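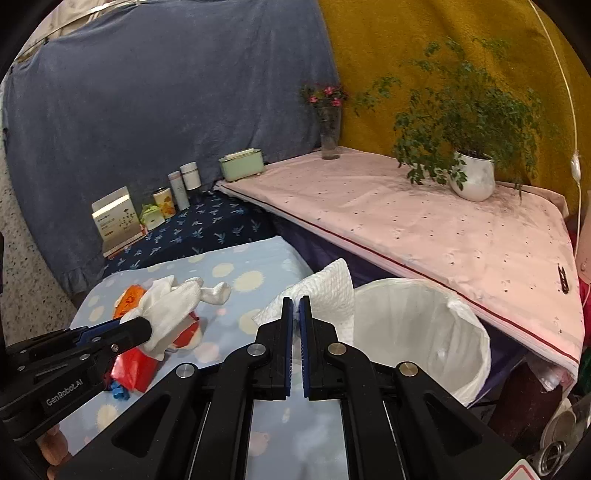
About Skernance

Skernance sets up, looks after and repairs hand-held gripper tools and the small work cells in which they are used. We work from a single site at Varklow, with a second bench kept for urgent repairs. Our customers are laboratories, colleges and manufacturers that record everyday manual tasks, such as clearing a table or putting waste in a bin, for use in robot training.

How we set up a cell

Every cell is prepared on a written sheet, which stays with it for as long as it is under our care. The table is covered first and the cloth pulled flat. Items to be handled are then laid out within easy reach of the operator, with soft items such as gloves, bags and paper towels kept in the foreground. A lined bin is placed to one side. The bag should fold fully over the rim, as a loose edge can catch on the jaws.

Grippers are normally used in pairs. Before a pair is released to an operator, our staff check that the jaws of each tool meet evenly along their length and that the linkages move freely from fully open to fully closed. The closing test is carried out on paper towel - first a folded sheet, then a crumpled one held by the edge only. A tool that tears the sheet or lets it slip is returned to the bench.

Daily care

Ridged pads are brushed clean at the end of each shift and wiped with a damp cloth. Solvents must not be used on them. Pivots are checked by hand for side play, and any cap that has worked loose is pressed home before the tool is put away. Dust and fibres should be cleared from the openings in the body with a soft brush; compressed air tends to drive them further in.

Pads are always replaced as a set of 2, including when only one shows wear. Used pads are kept in a labelled bag with the service sheet until the next visit.

Repairs

Tools sent to Varklow are logged on arrival, tested as received and then stripped. We replace pads, pivots, caps and arms, and we realign jaws that have been dropped or forced. In the year to May we completed 1,517 repairs and fitted 2,615 pads. Customers may borrow a tool for up to 2 weeks while their own is with us.

Where a fault lies in the layout of the cell and the tool itself is sound, we say so in the report and make no charge for the bench time.

Our history and structure

Skernance began as the maintenance section of Esfahani, a supplier of workshop fittings, and became a separate company when demand for gripper servicing outgrew the parent business. Esfahani remains a shareholder. Service records are held in Prarkex, our own job system, to which every customer has read access - including the full history of each tool by serial number.

Visits and enquiries

The Varklow site is open to customers by appointment. Please have the serial number of the tool and a copy of the most recent service sheet to hand when contacting the repairs desk.

Page last reviewed: June 3, 2026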